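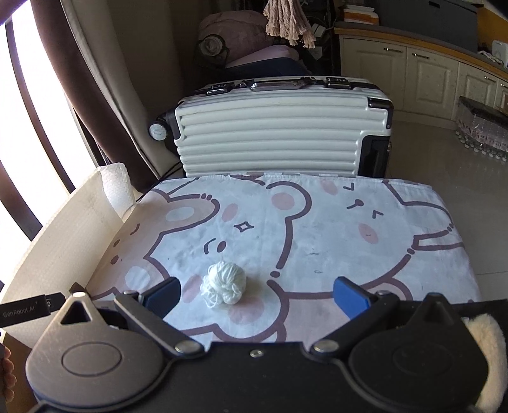 White yarn, a bit tangled

Hello all,

Someone wrote on Friday:

> Has anybody washed a blanket knitted in Prata? Mine is
> more than 100 rows in and I've just noticed the band says
> hand wash only. It's for a baby, so that's not going to happen!

Oh, I do feel for you! I made a cot blanket in Prata last December (the cream, four-ply, lovely stuff) and it has been through our machine more times than I can remember. Wool cycle, cold, inside a pillowcase, and hardly any soap. It grew a bit the first time, mostly lengthways, but I patted it back into shape on a towel and it's been fine ever since. I wouldn't trust it in the tumble dryer though.

If you're really worried, knit a little square and wash that first. I used 4 mm needles, by the way, and the edges still curled, so do give it a proper garter border.

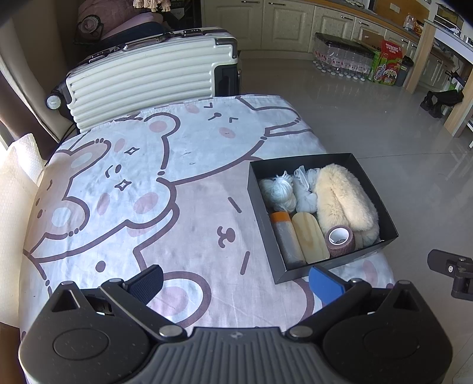 Cartoon print cloth, pink and white

Wilto is meant to be the washable one but I find it splitty, and the wool shop in Meltomcombe has stopped stocking it anyway. They do have Etel on the sale shelf, mostly greens. I may have bought five balls!

Let us know how the square comes out.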